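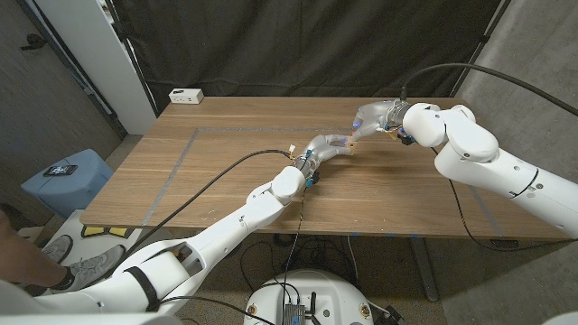
Two robotic hands nearly meet over a small tan piece at a taped work area. Solanki laboratory, November.

ROBOTICS / RESEARCH METHODS

A robot that has learned a task by copying people will often perform it well until something small goes wrong. The object turns a few degrees, a finger lands short, and the robot carries on as if nothing had changed. A group at the Solanki laboratory, led by Harish Garg, has spent the past year studying that moment and has now published a method for training on it directly.

The usual practice is to record many clean demonstrations and discard the rest. Dr. Garg's group kept the flawed ones. For the Lundetti study, operators guided a pair of arms through 200 handling tasks, and whenever contact with the object was poor they were asked to correct it without starting over. Each correction was stored with the 3 seconds that came before it, so that the learning system could connect the early signs of trouble with the response.

Views from near the hand proved important. A camera above the table records where the arms are, but the fingers often hide the point of contact. The group therefore gave the close view greater weight during training whenever a fingertip was near a surface - a simple rule, though one that took several months to tune.
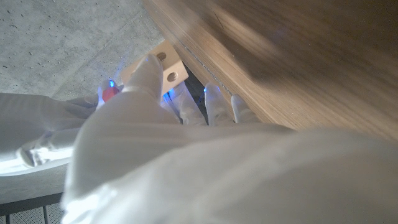

Letay Yilma remains cautious, and asks whether corrections made by a handful of skilled operators will be of much use to a laboratory with different hands, different objects and less patience. The paper does not settle the question. It does report that the corrected recordings, 70 minutes in all, improved results more than a further 2,000 clean demonstrations drawn from the group's archive. The gain was largest for objects with holes or narrow edges and smallest for flat pieces.

Nasrin Kermani, who wrote the training software, is preparing a second study in which operators at Trasow will repeat the tasks on their own equipment. The recordings will be released with the paper's appendix, including those in which the correction failed.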